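Notice to Operators, Second Floor

The notice was posted beside the time clock on Aug 27, 2024, and Danica Vlachou read it twice before she hung up her coat.

"Operators assigned to the Sernov program are reminded that each demonstration shall begin with the hands at rest above the table and shall end in the same manner. Demonstrations in which the operator speaks, sings or hesitates for longer than the permitted interval shall be submitted for review. Hesitation is to be recorded using the form provided."

It was signed by Kidus Teshome, Supervisor of Demonstrations, for the Zeromen Company.

Danica had been employed by Zeromen since the spring. Her contract described her duties as the performance of household tasks for the instruction of a learning system. In practice she put things into other things and took them out again. The task for the present period was designated Festa, for reasons that had not been circulated to staff, and it concerned a basket and a sponge. The quota was 200 acceptable demonstrations per shift. The program required 3,000 before it could be closed.

She took the form for hesitation from the rack and carried it to her station, where she placed it under the stool.

The first part of the shift was without incident. She picked up the sponge, moved it, released it and withdrew. The session counter on the wall advanced. When it reached 100, she was permitted to stand and walk to the end of the corridor, and she did so.

Mr. Teshome was waiting for her when she returned. He held a folder against his chest with both arms, as he did when the contents had come from upstairs.

"Ms. Vlachou, a question has been raised regarding your work of the previous period," he said. "It has been raised by Seyoum."

Seyoum was the name given to the system that received the demonstrations. Operators did not ordinarily have dealings with it.

"Were they rejected?" she asked.

"They were accepted. All of them were accepted." He opened the folder. "The system was evaluated overnight on its own performance of the task. It was found to be satisfactory. It was also found to pause before it releases the sponge. The pause is brief. It does not appear in the instructions, and it does not appear in the work of the other operators. The reviewers have traced it to yours."

Danica considered this. She had not been aware of any pause. She thought of her mother's kitchen and the dish rack beside the sink, and of her mother setting down each cup and keeping two fingers on it for a moment in case it should tip.

"I can stop doing it," she said.

"That is one of the options under discussion." Mr. Teshome turned a page. "The other operators drop the object in 900 of the trials on file. I refer to the total. Your trials contain no drops. The reviewers are therefore unable to state whether the pause is an error."

"What would you like me to put on the form?"

He looked at the form under the stool for some time.

"You are requested to continue as before," he said. "You are further requested not to think about it."

She sat down, drew the stool in to the table and took hold of the two grippers.
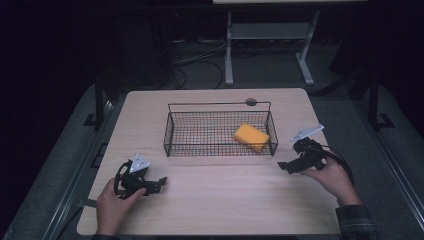 She found that the second request could not be met. She thought about it through the whole of the next demonstration, and the one following, and each time she felt the moment arrive in which her hand wished to wait. She let it wait. The counter advanced. Mr. Teshome remained behind her with his folder, and he did not reach for a pen.

By the end of the shift she had completed almost the full quota. She signed the log, returned the form to the rack with nothing written on it, and collected her coat.

A revised notice was posted in October. It was shorter than the first. The sentence concerning hesitation had been removed, and in its place operators were advised that, upon setting an object down, they should satisfy themselves that it would stay.

Danica read it once. Then she went upstairs to her station, where the sponge had been replaced by a cup.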